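4.3 Checking the simulated wrist view

Perform this check after loading a scene in Galard Sim and before starting the Zendmont grasp planner.

1. Start the simulator with the render server on port 1274.

2. Open View > Wrist Camera and select flat shading.

3. Send the command jaw open. Both fingers must be visible, spaced well apart, with plain background between them.

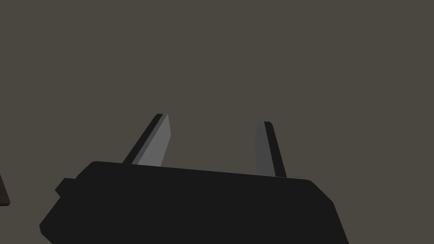 4. Open the Mask tab and select Build Self-Mask. The planner ignores all pixels inside the mask. The black housing, the side tab and both fingers must be included.

NOTE: The two finger faces render in different grays. Set the mask source to Link ID. A mask built from brightness will split the fingers.

5. Check the margins of the view. Scene objects that show only as a sliver at the border must stay outside the mask.

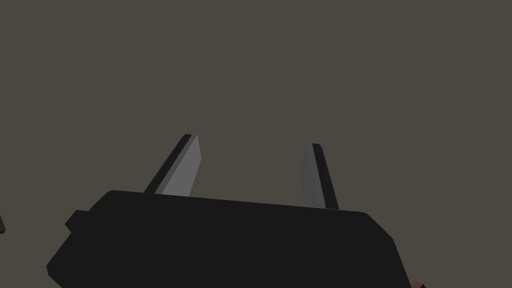 Reddish-brown fragments at the left border and in the lower right corner belong to the scene. If the mask covers either one, reduce Mask Dilation and repeat step 4.

6. Select Save. The mask is stored with the gripper profile and is reloaded at each start.

CAUTION: Do not run the planner with a mask saved from a different gripper profile. Error 614 is raised only when the resolution differs. A wrong mask of the same size is accepted without warning.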